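How to Wipe and Pass On an Old Desktop Computer

An old desktop that has sat under a desk for years still holds tax returns, saved passwords and family photos. Deleting the files and emptying the trash does not remove them. Follow the steps below before you sell, donate or recycle the machine. Plan on one evening for the work you do yourself, and let the long erase run overnight.

What you need

- The computer, with its monitor, keyboard and power cord
- An external drive big enough for your files
- A USB stick for the erase tool
- A Phillips screwdriver
- Masking tape and a pen

Step 1: Copy what you want to keep

Start with the Documents, Pictures and Desktop folders. Then look in the places people forget: the Downloads folder, the email program if it stores mail on the computer, and browser bookmarks. Export the bookmarks to a file and copy that too.

When the copy is done, open the properties window on both folders and compare the file counts. My Pictures folder showed 3,746 files on the old machine and 589 on the external drive the first time, and I had to start over with a different cable. Open a few files from the copy as well, including at least one large video.

Step 2: Sign out of accounts

Some programs limit how many computers you can use. Sign out of office software, music and photo programs while the old computer still works. It can take days to free up a license through customer support.

Browsers need the same treatment. Turn off sync first, then sign out. If you clear the data with sync still on, it may be cleared on your other devices too.

Step 3: Find out what kind of drive you have

A hard disk and a solid-state drive are erased in different ways. In Windows, open the Defragment and Optimize Drives tool and look in the Media type column. If the computer won't start, you will have to read the label on the drive itself.

Shut down, unplug the power cord and hold the power button for a few seconds. Most side panels come off with 2 screws at the back. Touch bare metal on the case before you reach inside, and put a piece of tape on any cable you unplug, with a note saying where it goes.

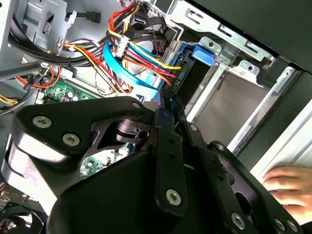
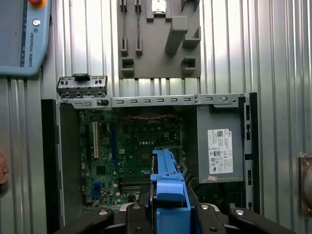
Desktop case, open for work inside.

Drives are usually held by screws or by a plastic tray that slides out. If the case has more than one, check them all. My neighbor Deming Feng gave away a tower with a second drive still in it - the one with his backups.

Step 4: Erase the drive

For a hard disk, start the computer from the USB stick and run a full overwrite. One pass is enough for home use. A large disk can take all night, so turn off any sleep settings and leave it alone.

For a solid-state drive, use the secure erase command in the maker's own software or in the computer's setup menu. Overwriting this kind of drive can miss some areas.

Check the drive name twice before you press Enter, and unplug the external drive with your backup. If the drive is dead and can't be erased, take it out and keep it, or hand it to a shop that destroys drives.

Step 5: Decide where it goes

Working machines are the easiest to place. Yiran Shen at Rutar, the repair shop I use, takes them if they start up and have a power cord. They don't need a drive inside. The Saltska recycling yard takes the rest, with monitors in a separate bin, and is open until 4 p.m.

If you are selling, reinstall the operating system and stop at the first setup screen so the buyer can create an account. List the processor, the amount of memory and the drive size. Put the side panel back on, tape the screws you don't need in a small bag inside the box, and write down the serial number for your records.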